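Prolurthorpe Ballfield Complex
Preseason Safety Inspection Checklist, Fields 1 to 3
Inspection date: 4 September 2021
Season: Fall travel and high school showcase
Status key: OK / MONITOR / REPAIR / CLOSED

Items marked REPAIR must be signed off before any team takes the field. Items marked MONITOR are rechecked at the next monthly walk. Comments are carried forward until the item returns to OK.

1. Playing surface

1.1 Infield skin, level and free of ruts: OK on Fields 1 and 2. MONITOR on Field 3. Low spot between second base and the shortstop position holds water after irrigation. Add infield mix, drag, and roll.

1.2 Lip at infield and outfield grass: REPAIR, Field 2. Buildup on the first base side is high enough to turn a ground ball. Remove with a power broom or edger. Do not rake the material back into the grass.

1.3 Warning track, width and change in texture: OK. Track on Field 1 is thin near the left field foul pole, but the change underfoot is still clear.

1.4 Sprinkler heads flush with grade: REPAIR, Field 3. One head in shallow center does not drop fully. Flagged and shut off at the valve.

2. Bases, plate, and mound

2.1 Breakaway bases seat and release correctly: OK. Third base on Field 1 was stiff. Anchor sleeve cleaned out and base reseated.

2.2 Home plate edges beveled and flush: OK on all fields.

2.3 Pitching rubber secure, no movement under foot pressure: MONITOR, Field 2. Slight rocking at the right end. Clay repacked and tamped.

2.4 Landing area: OK. Clay bricks are in place under the top layer. Cover when not in use.

3. Fencing, backstops, and netting

3.1 Chain link fastened at bottom rail, no exposed ends: REPAIR, Field 1. Ties missing along the third base dugout. Temporary wire ties are not accepted as a permanent fix.

3.2 Backstop netting, holes and tension: OK. Netting on Field 2 was replaced in February by Nundgate.

3.3 Fence cap continuous along outfield: MONITOR, Field 3. Cap is brittle from sun exposure and has split at two posts.

3.4 Gate latches close from both sides: OK.

4. Bullpens and batting cages

4.1 Cage frame, cables, and clamps: OK. Turnbuckles tightened on the north cage.

4.2 L-screens, padding and net: REPAIR. The Gemesach screen in the south cage has a worn pocket at head height. Removed from service and tagged.

4.3 Pitching machine cord, guard, and feed chute: OK. Cord routed outside the cage and covered at the walkway.

4.4 Distance markers in bullpens: OK.
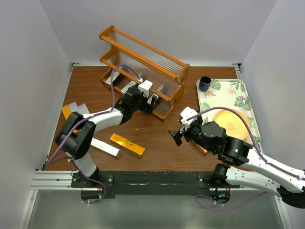
5. Dugouts and equipment storage

5.1 Bench boards, splinters and loose bolts: MONITOR, Field 1 visitor side. Sand and recoat.

5.2 Helmet and bat racks fixed to wall: OK.

5.3 Catcher's gear, loaner sets: REPAIR. One Ko chest protector has a broken buckle. No loaner helmet has cracks or missing padding.

5.4 First aid kit and cold packs: OK. Restocked and dated.

5.5 AED, indicator light and pad expiration: OK. Unit stays in the press box, and the key is held at the gate.

6. Lighting and spectator areas

6.1 Field lights, all fixtures working: MONITOR, Field 2. One lamp on the right field pole flickers at startup.

6.2 Bleacher guardrails and planks: OK.

6.3 Posted seating capacity, 1,163: sign present and readable.

6.4 Emergency vehicle lane clear: REPAIR. Trailer parked across the lane behind Field 3. Owner notified.

Fields 1, 2, and 3 remain closed to team use until every REPAIR item is signed off.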